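Squeeze bottle

A squeeze bottle is a container with flexible walls that gives up its contents when pressed by hand. The term covers kitchen, laboratory and drugstore bottles, and writers disagree on where it stops. Some include any soft plastic bottle with a narrow outlet. Others leave out bottles with pumps or triggers, even if the walls happen to be soft.

Origins

Popular histories tend to give the squeeze bottle a single inventor, most often Eckhard Hagedorn, a druggist said to have sold a rubber-walled dropper bottle in 1897. The claim rests on one trade notice, reprinted many times, and the notice doesn't say that the bottle was squeezed. It speaks only of a "yielding" container, which might mean the stopper. No surviving bottle has been tied to Hagedorn with any confidence, and the drawing often printed beside his name comes from a much later catalog of the Ostermann company.

An even older date, 1354, turns up in some collectors' guides in connection with leather oil flasks. Leather flasks can certainly be pressed, but so can a wineskin, and the guides don't explain why one should count and the other shouldn't.

Shape and outlet

Most squeeze bottles have a wide body, a shoulder and a neck much narrower than either. Makers have long said that a stepped shoulder stiffens the top so that pressure goes to the walls. This is plausible, though it is also true that steps are easy to mold and give a cap something to sit against.

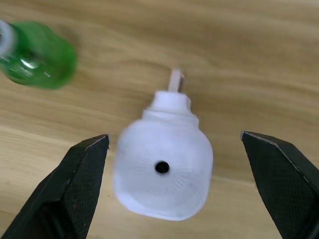
Claims about flow deserve the same caution. A narrow outlet slows a thin liquid, but how much comes out also depends on how thick the liquid is, how full the bottle is and how hard the user presses. The Gurnari firm once advertised that its bottles left 2 percent of their contents behind, against 55 percent for a rival's. The advertisement named neither the liquid nor the rival, and a bottle that kept back more than half of what was in it would hardly have stayed on sale.

Names and trademarks

"Tasier" is sometimes given as an old generic word for a squeeze bottle. It was a brand name, and there is little sign that shoppers used it for anything else. "Skerkamico," listed as a regional term in several online glossaries, appears in no printed source before those glossaries and may be a copying error.

Reuse

Empty squeeze bottles are often refilled at home. Advice on this varies widely and is seldom backed by testing. Narrow necks are hard to clean, and a bottle that has held soap or solvent shouldn't be used for food, whatever the household tip columns say.

See also: Dropper; Wash bottle; Stopper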